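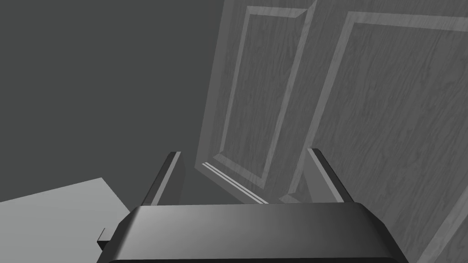

Dark gray with a soft highlight on its rounded top. Computer rendering.

Lenell Soft Sheen Furniture Paint
Made by Cundilier
Color: Ayaaba (deep gray)

We have been wanting a good deep gray in the Lenell line for ages, and Ayaaba is finally on the shelf! It's a water-based paint for wood furniture, cabinets and interior doors, with a sheen that sits between eggshell and satin. In the morning it can look almost soft, and by lamplight it goes very dark (try a sample on the side of the piece that faces the window, and another on the side that doesn't).

Leonie Sperling mixed this one for us, and she went back and forth on the undertone for a whole winter. The early batches leaned blue. The one we kept has a little brown in it, so it gets along with oak floors and brass knobs, and it looks wonderful next to cream walls.

What it's like to use
It goes on thicker than our wall paint and levels out nicely if you leave it alone. Load the brush, lay it on, make one long pass with the grain and move along. Going back over a half-dry patch will leave marks - we've all done it. A small foam roller is great on flat doors, with a brush for the trim and corners.

Most pieces need 2 coats. Raw pine or anything with knots should get a coat of Udemura primer first. Old varnish just needs a good scuff with medium sandpaper and a wipe with a damp cloth.

Details
Finish: soft sheen
Base: water
Coats: 2
Wait between coats: 3 hours
Coverage: 54 square feet per can, one coat
Cleanup: soap and warm water
Use: indoors only

Colors
There are now 51 colors in the Lenell line, and every one of them can be mixed with any other. Ayaaba with a spoonful of white makes a lovely slate for kids' dressers, and it stays warm even when you lighten it a lot.

Care
Give the piece a few days before you put lamps or books back on it, and a few weeks before you scrub it. After that a soft cloth and mild dish soap will take care of fingerprints. Keep the leftover paint somewhere that doesn't freeze, with the lid tapped down tight, and stir it well before touch-ups.

Sample pots are available in all colors. The larger can size in Ayaaba arrives in August.

Page updated May 6, 2021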